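FOR RELEASE WEDNESDAY

Kinberg Technical College opens student robot handling class to the public

Final session in Tornerport will include hands-on stations, a student contest and sign-up for the next term

TORNERPORT. Kinberg Technical College will hold the last session of its robot handling class as an open house on Wednesday at the college's Tornerport building. Doors open at 7 p.m. Admission is free, and visitors don't need to register unless they are bringing a school group.

The class has 33 students this term, taken from the college's machining, electronics and computer programs and from Hafstein High School, whose juniors and seniors can earn college credit for it. Students work in mixed teams, with at least one high school student on each. Every team has spent the term on the same problem, which is teaching a robot arm to handle ordinary objects that don't have an obvious place to grab.

Most of the teaching is done by hand. A student holds a gripper, closes it on an object and moves the object the way the robot should move it. The camera on the gripper records the motion from the gripper's point of view. When a team has recorded enough good tries at a task, it uses them to train a program that runs the arm in the next room. Teams then go back and record more of whatever the arm is getting wrong.

"Students come in expecting to type code all night," said the course instructor. "Some nights they do. But a lot of this class is standing at a table and doing a simple thing carefully, over and over, and writing down what you did. The teams that keep good notes have an easier time in the second half of the term."

What visitors will see

The open house will follow the order of a normal class night, with extra time for questions. Teams will first show their recording stations and let visitors try the hand-held gripper. Children may take part if an adult is with them. The grippers move slowly and are safe to handle, but loose sleeves and long necklaces should be tucked in.

The contest starts at 8 p.m. in the main lab. It is called the Rundesier Run, after the street the Tornerport building stands on, and it has been part of the class since the first term it was offered. Each team's robot gets the same tray of objects and has to move them to a shelf without dropping them. Teams don't see the full tray until contest night. It always includes one flat object, one soft object and one object that rolls. The rest is chosen by last term's winning team.

Scoring is simple. A robot gets full credit for an object that reaches the shelf and stays there, and half credit for an object that reaches the shelf and then falls over. A dropped object scores nothing but can be put back on the tray once. If a team member touches the arm while it is running, the run is over and the score stands. Ties go to the team with the fewest put-backs.

Last term the flat object caused the most trouble. It was a cutting board standing in a dish rack, and several arms pushed it farther into the rack when they tried to close on it. This term's students watched recordings of those runs in the first week. As a result, most teams have put more time into flat and upright things, including boards, folders, trays and hardcover books.

How the class works

The class meets one evening a week with an open lab on Saturdays. Students don't need any background in robotics. They do need to have passed algebra, and they need to be able to stand and work at a bench, or to arrange a seated station with the instructor ahead of time. Two of the recording tables can be lowered for students who work sitting down.

In the opening weeks, students learn to set up a station. That means clearing the table, setting the lights, checking that the camera is focused and making sure it can see the markers on the gripper. They also learn to name and sort their files, and the instructor grades this part strictly. A recording with the wrong label can spoil a whole training run, and it can take a team an entire evening to find it.

After that, teams choose their practice objects and begin to record. Each team keeps a log with the task, the object, the person holding the gripper and a note on anything unusual. A try is thrown out if the object slips, if a hand covers the camera or if the gripper bumps the table hard. Teams may keep slipped tries in a separate folder. One group has used theirs to sort out how far down on a board the fingers need to be before it stops swinging.

The second half of the term is spent on training and testing. The college has only one arm, so teams book it in 30-minute slots, and the sign-up sheet fills quickly. Teams waiting for the arm are expected to go through their recordings or help another team with its station. Sharing recordings between teams is allowed as long as both logs say so.

"We borrowed another team's book recordings and gave them our folder ones," said a second-year electronics student. "Theirs were slower than ours and a lot cleaner. We went back and did most of our own again after that."

A senior from Hafstein High School said the hardest part was getting different people to do the task the same way. "I was grabbing low and my partner was grabbing high, and the arm ended up trying something in between," the student said. "So we wrote a rule and taped it to the table."

Changes this term

The college made several changes after the last group of students filled out their course surveys. Recording stations are now set up against dark curtains, to cut down on people walking through the background. Practice objects with plain, pale surfaces may now be marked with stickers, so that a student looking back through a recording can tell which part of the object is turned toward the camera. Teams that use stickers have to test on plain objects as well, because the contest tray doesn't have any stickers on it.

The gripper fingers were also changed. The old pads were smooth and wore out quickly on cardboard and unfinished wood. The new ones have a toothed edge and can be swapped by a student with a small screwdriver. A parts drawer in the lab holds spares, and students sign for what they take.

The Saturday lab now opens earlier for students who depend on the Hafstein bus. The college will keep that schedule next term.

Next term

Sign-up for the next class will be open during the event. Returning students may apply to be bench assistants, who help new teams set up their stations and receive one elective credit. High school students need a form signed by a parent or guardian and by their school counselor. Forms will be available at the front desk on Wednesday and from the counseling office at Hafstein High School.

The college is also looking for household objects for the practice shelves. Useful items include cutting boards, plastic trays, cookie tins, empty picture frames with the glass taken out, stuffed toys and paperback books. Please don't bring knives, glassware, anything with a battery or anything that has held paint or cleaning products. Donations can be left in the bin inside the main entrance.

Visitors should use the Rundesier Street entrance. The parking lot behind the building will be open, and accessible spaces are next to the ramp. The main lab is on the ground floor. School groups should call the college's front office before they come so that a station can be set aside for them. Reporters and photographers may enter early through the same door and may talk with students during setup, but students under 18 can be photographed only if their form on file allows it.

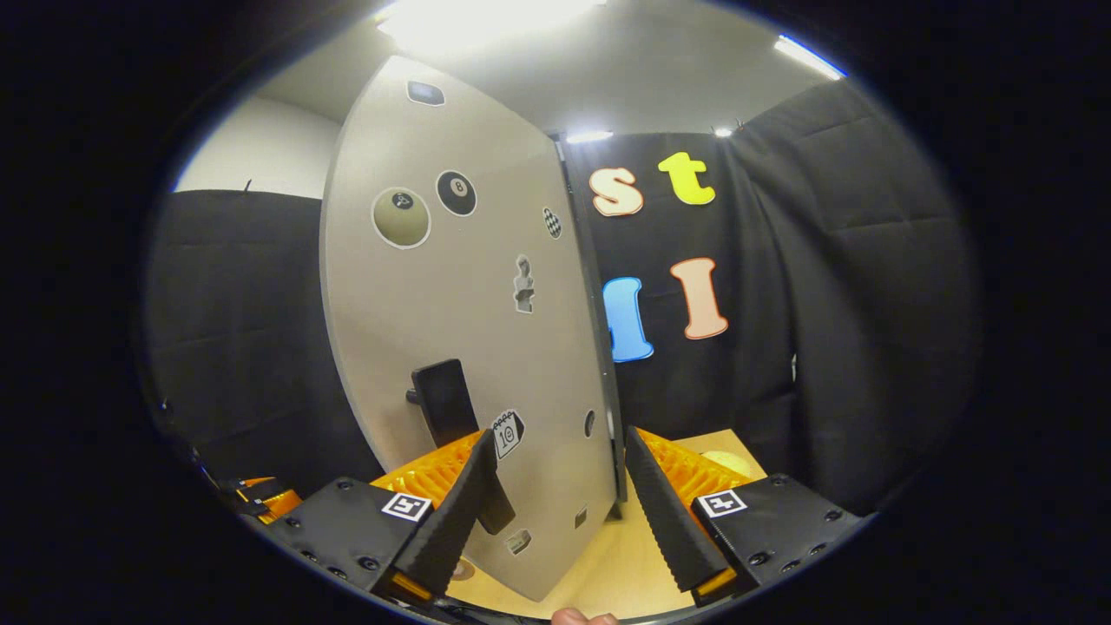 Flat objects are the focus of this term's practice work at Kinberg Technical College, and each one is handled with the same hand-held gripper. The gripper's two black fingers hold a light gray board upright over the table, with a square marker on the housing at either side. The stickers on the board include a black 8-ball, a checkered oval and a calendar page with the number 10. Teams log the side they grip, the height of the fingers and the lean of the board for every try they keep. The practice objects will be out for visitors until the contest begins.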